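Search this site Enter keywords Go

Wendbridge Housing Retrofit Program
Progress report to the funder, period ending 20 December 2022
4 min read
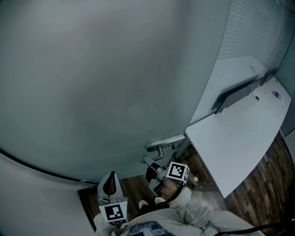 Work in the period concentrated on air sealing and ventilation in the Sanna Street block. Attic insulation was finished in September, one month behind the schedule attached to the grant agreement. The delay came from a late delivery of loose-fill cellulose and has not affected later tasks.

1. Air sealing

All 18 apartments in the block have now been sealed at the sill plates, plumbing penetrations and top-floor ceiling. Blower door tests were run before and after the work. Leakage fell in every unit, with the smallest gains on the ground floor, where the slab edge remains exposed. In 4 units the result is still above the program target. The main leakage paths there are the bathroom duct chases, which were closed with rigid board by an earlier owner and never caulked. They will be opened and resealed from the hallway side.

Entry doors were checked during the same visits. Most needed new sweeps and an adjustment to the strike plate so that the latch pulls the door against the gasket.

2. Ventilation

Brurov was awarded the contract for exhaust fans and trickle vents. Fans are installed in the east stair and wired but not commissioned. Flow readings will be taken once the roof caps are fitted. The west stair is waiting on a revised electrical permit — the original application listed the wrong panel rating.

3. Monitoring

Temperature and humidity loggers record at 15-minute intervals and upload to the Totiron database. Two loggers dropped out in the first weeks and were replaced under warranty. The gaps have been left blank in the data set and have not been filled by interpolation.

4. Budget

Spending is within the approved total. An overrun of $4000 on sealing labor is offset by savings on attic material. We request approval to move a further $1000 from the travel line to tenant notices and translation. No change to the end date is requested.

5. Next period

— Reseal duct chases and retest the units above target
— Commission fans in the east stair
— Obtain the permit and start wiring in the west stair
— Submit the first full heating season data with the next report

Test sheets and invoices are available on request.

Contact | © 2022 Wendbridge Housing Retrofit Program | Back to top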